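Drundell Home Notes
Clearing the Big Table: tips for a desk, a craft corner or a kitchen bench

I love a clear table. I love it so much that I once put off a birthday cake for an hour so I could finish wiping down the bench first (my daughter has not forgotten). Every March I go through the whole workroom from top to bottom, and these are the things that have stuck.

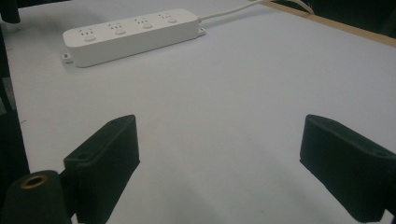
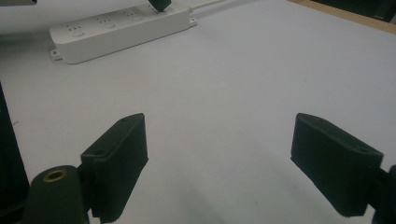
White tabletop, with the four-socket power strip in the first picture.

Start with one surface

Pick the biggest flat surface in the room and take everything off it. Everything! Use the floor, a bed, a couple of laundry baskets, whatever you have. Then put back only what you used in the past week. The rest can wait in a box with a lid, and if you haven't opened the box in 25 days you can go through it with a much colder heart.

Getting smudges off a pale top

White and light gray tops show every fingerprint, but they are so cheerful in a dark room that I'd never go back. My everyday mix is a few drops of dish soap in a bowl of warm water. Dip a microfiber cloth, wring it out hard, wipe in long strokes, then go over it again with a dry cloth. Streaks nearly always mean too much soap.

For pencil marks, try a plain white eraser before anything wet. It's so satisfying. Ballpoint ink usually gives up with a little rubbing alcohol on a cotton ball, but test a spot underneath the edge first. Dried glue I leave alone until it's really hard, and then lift with an old plastic store card held almost flat. Skip scouring powder completely on anything with a finish you care about.

Cords and plugs

Label both ends of every cord. A bit of masking tape folded over into a flag works fine, and Sun-ja Hyun wrote in to say she uses bread bag tags, which I tried the same afternoon and adore. Write on them with permanent marker before you clip them on.

Keep power strips up where you can see them and away from the sink, the kettle and the plant you always overwater. Plug the strip straight into the wall, never into another strip. Heaters and toasters get a wall outlet to themselves. When you dust, switch off and unplug first, then use a dry paintbrush, the 2-inch kind, to get into the sockets' edges. If a plug feels warm or wobbly, stop using it.

Spare cords: coil loosely, over and under, and slip each one into a toilet paper tube. They stand up beautifully in a shoebox.

Drawers

I cut up cereal boxes for dividers and I will not be talked out of it. Measure the drawer's depth, take off a little so it closes, and tape the corners on the outside. Cover them with leftover wallpaper if you're feeling fancy. Seo-ah Min does hers with old road maps and they look fantastic, all blue rivers and tiny town names.

Small stuff goes at the front. Scissors go in handles first, facing you.

The ten-song reset

Put on some music at the end of the day and tidy until the songs run out. I used to set a timer for 50 minutes and dreaded it. Ten songs flies by, and some nights I keep going just to hear one more!

A few from the mailbag

Joon-young Koo keeps a damp sponge in a jar lid for stamps and envelopes, and says it picks up glitter too. (It does. I checked.)

Fadime Saraç rubs a dry bar of soap along wooden drawer runners that stick. Two passes on each side, work the drawer in and out, and wipe off the crumbs.

From Trarholm, a reader asks how to stop a table from rocking on an old floor. Find the short leg by pressing each corner in turn, then glue a slice of wine cork under it. Sand the cork down bit by bit until the wobble goes. Felt pads squash too much for this job, though they're great for chairs.

Next month is pantry shelves, so send me your jar tricks. I especially want to know what people do about sticky honey rings, as mine have beaten everything except hot water and patience.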